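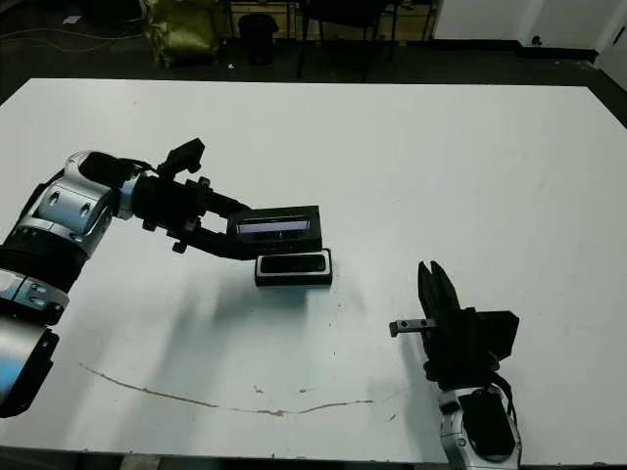 Atwood Repair Room will keep its big white worktable for another year, the city said on 2023-10-02, ending a debate that ran longer than some repairs do. The money for a replacement had been set aside since spring. The table's supporters say it is wide, flat and paid for. Its critics point to the long thin brown streak that curves across the top from the left, and which the two sides can't agree is a stain or a scratch. The city's own inspection report settled on "mark."

The room, on the ground floor of the old Piras building, takes in small household electronics and the odd bit of hardware and tries to send them home in working order. It logged 971 items last year. A good share of them were black rectangles of one kind or another, a category the front desk has stopped trying to break down any further. The intake form used to have a line for "type of device." It now has a line for "what it's supposed to do," and the answers are said to be more useful, if sometimes sadder.

A new table would have cost $2,814 with delivery, according to the quote from Kalov, the office supplier that furnished the rest of the building. The price covered a gray top, described in the catalog as "forgiving." Regulars took this badly. A white top shows every dropped screw, they argued in a letter to the city, and a gray one would hide the very things people spend their evenings looking for. The letter had 200 signatures and one drawing of a screw.

"I've lost parts on carpet, on a workbench and in my own shirt pocket," said one longtime user of the room, who asked to be left out of the paper on account of a toaster that belongs to a neighbor. "I have never lost one on that table. I've found other people's."

The case against was made mostly by the people who have to wipe it. The streak has been treated with dish soap, baking soda, a paste that came with no label and, for one hopeful week, lemon juice. It has the same shape it had before. A cleaning contractor from Grukero looked it over in the summer and recommended a tablecloth.

That suggestion did not survive the public meeting. Several speakers said cloth snags on things. Another said a tablecloth would make the place look like it served lunch, and people already come in asking. The meeting ran to five speakers and then a sixth who had come about parking.

Under the plan approved this week, the money goes to storage. Most of it will buy small drawers for loose hardware, now kept in jars by a system that makes sense to whoever filled the jar. Flat metal bars with two holes at one end have been a particular sore spot. Some are filed under "brackets," some under "flat," and a large number under "ask." The new drawers will have labels, and the labels will be printed, after an earlier round in pencil faded over a single sunny October.

There is also a bit put aside for shallow trays, so that a device and the parts that go with it can stay together between visits. Owners have been using whatever they have at home. The room has received, among other things, a muffin tin, the lid of a board game and a serving dish that its owner would like back.

The rules for the table itself have been rewritten to go with the decision. Drinks are to stay on the windowsill. Hot tools go on a mat. Anyone who leaves a new mark is asked to say so, "promptly and with some idea of what it was," so that there won't be a second mystery. A proposal to cover the existing one with a sticker was dropped when it was pointed out that the longest sticker anyone could find was a bumper sticker, and it was for a candidate.

Opinion on the streak itself remains firm on both sides. The stain party says it has the look of something that was once coffee. The scratch party says coffee doesn't travel like that. A few people have tried running a fingernail along it and come away with opposite results, which were entered in the guest book under comments.

Kalov said it would hold its price until the end of the year in case the city has second thoughts. The drawers are due in three weeks. Until then the jars stay on the shelf by the door, and visitors picking up finished items are asked to bring their claim ticket, or failing that, to describe their black rectangle as closely as they can.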